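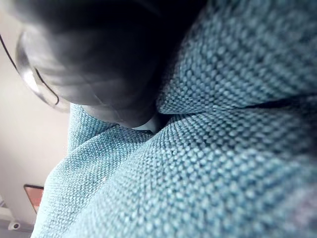 4. Setting Up Your Watura Humidifier in the Living Room

By now you have the base, the tank and the lid washed and drying on a towel, and we know you would like to switch the thing on. Please give us a few more minutes of your evening. A humidifier that stands in a good spot is quieter, needs less wiping, and is a good deal kinder to your furniture.

4.1 Choosing the spot

1. Pick a firm, level surface at table height. A side table or a low bookcase will do nicely. Carpet is too soft and may block the air intake underneath.

2. Leave at least 600 mm between the mist outlet and any sofa, curtain or wall. If your room is a small one, turn the outlet so that it points toward the open middle of the floor.

3. Run the cord along the wall, where no one will catch a foot in it on the way to the kitchen.

CAUTION: Never set the unit on a seat cushion or an armrest, even for a moment while you clear the table. It can tip, and a full tank holds 900 ml of water.

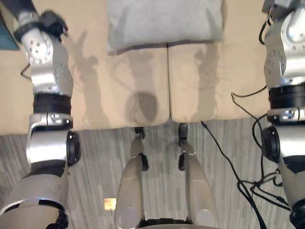 Fig. 4-1. Living-room setting with a beige sofa.

4.2 Filling and starting

4. Carry the tank to the sink by its handle and fill it with cool tap water up to the line. Don't add oils or perfume, however nice they smell (they cloud the plastic and will void your warranty).

5. Set the tank on the base and press down gently until you hear the click. If there's no click, lift it, give it a quarter turn and try again.

6. Press the power button once for low, twice for high. We suggest low for the first night, so you can get used to the sound and see how the room feels in the morning.

Note: A little gurgle now and then is just the tank feeding the base.

4.3 Looking after the upholstery
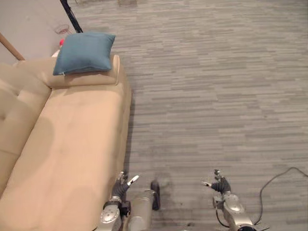
Flandden, Friday, April 23, 2021

Since the last printing of this guide, many of you have written to ask about fabric sofas and throw pillows, so we have added a few lines. Feel the nearest armrest after the first evening. If it seems damp, switch to low and move the unit farther away. Pillows should be turned over and aired once in a while, which they'll thank you for in any case.

7. Rinse the tank every day and wipe the base with a soft cloth.

8. Change the Povex filter after 1000 hours of use. If the unit has been standing idle for more than 21 days, fit a new one before you start it again.

For hard water, see Section 5.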